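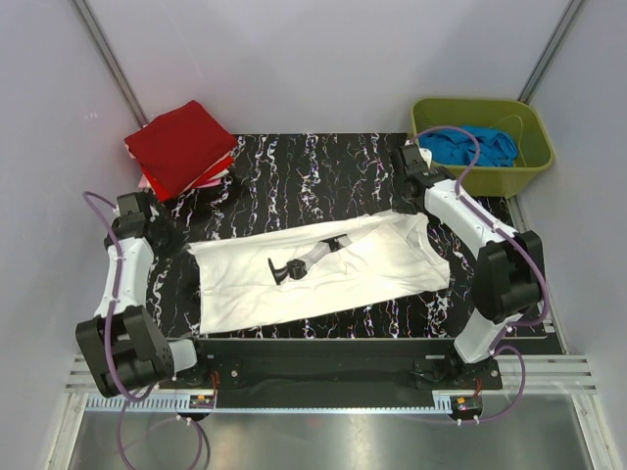 Folding and Sorting Donated T-shirts: Project Report

Group members: Jingyi Cui, Weidong Jiang, Xiaoqing Shao
Supervisor: Yuk-lan Choi

1. Background

The Briltstead clothing room gives out donated clothes to families at the start of the school year and again in October. T-shirts make up the largest share of what comes in. Last year the room took in 3871 items, and many of the shirts sat in bags because they had not been folded or sized. Our group was asked to find a way of folding them that kept the size label easy to reach and took up less shelf space.

2. Method

We compared two folds. In the first, the shirt is laid flat and folded lengthwise into a long, narrow strip, then brought up from the hem toward the collar in thirds. In the second, the sleeves are turned in over the back and the shirt is folded in half once across the middle.

All shirts were adult cotton tees. We used 90 shirts for each fold and stacked them in piles of 10 on the same style of shelf. Each pile was measured at the front edge, left overnight and measured again in the morning.

Before folding, we smoothed each shirt by hand from the hem to the neckline. Shirts with stains or holes were set aside for rags and were not included.

3. Results

The strip fold made narrower piles, so an extra pile fit on each shelf. The piles were taller and a few leaned after one night. The half fold was quicker to learn but took up more width.

Creasing was worst near the collar in both folds. The ribbing is thicker than the rest of the shirt and pulls the cloth beside it out of line. Printed shirts were harder to judge. With the strip fold, a large print on the chest usually ends up partly hidden, and people looking for a certain design had to open the shirt to see it. Xiaoqing tried shifting the first fold toward the shoulder to show more of the print, but the pile then came out uneven.

4. Problems

The colour of the shirt affected our work more than we planned for. Small creases were hard to see on white cotton under the overhead lights, and we had to redo one batch. We also ran out of size stickers and used masking tape, which left marks on two shirts.

5. Recommendations

Use the strip fold for plain shirts and the half fold for shirts with a large print. Keep piles to 10 or fewer. Put the size sticker on the outside of the fold, on the hem end.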